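From the mending table: the great jumper clear-out

Well, the evenings are drawing in again, and with them comes the yearly question of what on earth to do with all the clothes that have piled up since spring. I always mean to deal with mine in May, when the weather turns and the thick things come off, and every year I put them on top of the wardrobe instead and tell myself I shall do it properly later. Later has now come. If you are in the same boat, I thought I would use my corner of the newsletter this time to go through how I sort, mend and pass on, and you are very welcome to do it differently (my sister does, and her cupboards are far tidier than mine).

First of all, get everything out. I mean the lot, including the bag behind the door. Then try on anything you haven't worn for a year, preferably with the curtains drawn and a cup of tea nearby. I was sure my green cardigan from the Mostow sale still did up at the front, and it doesn't, and I am glad to have found that out in my own bedroom. It has gone into the bag for the Incombe swap, where I hope somebody narrower will love it.

The swap is on again at the hall in Incombe, with the doors open at 11 in the morning. You may bring up to seven pieces each, clean and with their buttons on, and you get a ticket for every one. Last time we had a lovely lot of children's coats and hardly any trousers, so if you have trousers to spare, do please bring them! The tea hatch will be open as usual and the toilets are the ones by the side door, as the front ones are still waiting for a new lock.

Now for the mending. Small holes in knitted things should be seen to before they go in the wash, or they come out twice the size. I use a fine wool in as near a shade as I can find, and if I can't find one I go for something cheerful and pretend I meant it. Gough on the high street still sells darning wool on the little cards, and they will let you take it to the window to look at it in daylight. For cuffs that have gone baggy, try a warm soak and a gentle squeeze back into shape while they are damp — it works on wool, and rather less well on cotton, I'm afraid. I have also been trying the Clevik thread that several of you wrote to me about, and it is good and strong for hems, though I found it a bit stiff for anything worn next to the skin.

We have a fair few old clothes books in the lending box, too, and one of them gives some notes on linen going back to 1752, when a household might list every shirt and sheet it owned in a ledger. I did think about doing the same, and then I looked at the pile on my bed and thought better of it.
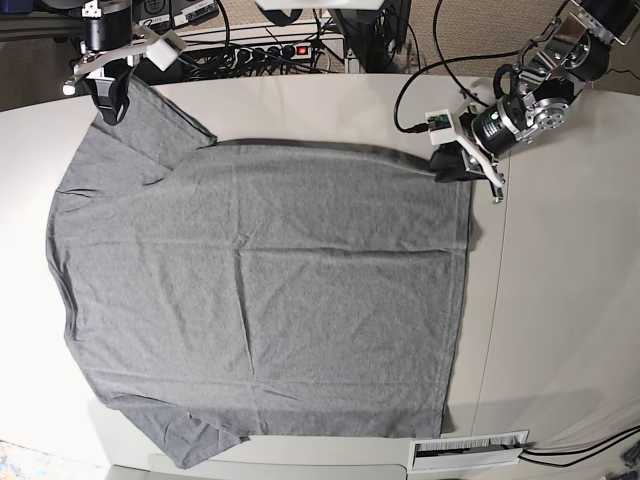
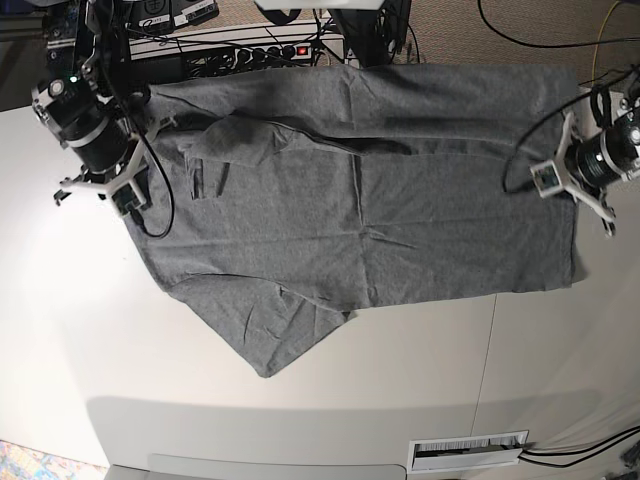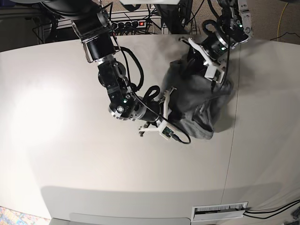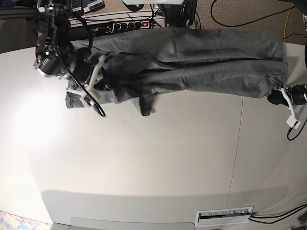 Grey is the shade I am asked about more than any other when it comes to matching thread, and I do sympathise, for there must be some five greys in my own sewing box and I never seem to pick the right one. Take a scrap of the seam allowance with you if you can bear to snip it, or the whole garment if you can't. Mottled cloth like the T-shirt in the first picture is kinder than plain, as a thread that is a touch too light or too dark gets lost among the flecks. For a dark, even grey I would always go a shade darker than you think, and do a few stitches on the inside before you commit yourself. Thread looks paler once it is off the reel, and I have unpicked enough pocket edges in my time to have learnt that the slow way.

Do bring your half-finished mending along to the swap as well. There will be a table by the window with scissors, pins and the big button tin, and if you have any spare elastic at home, particularly the narrow sort, we are nearly out.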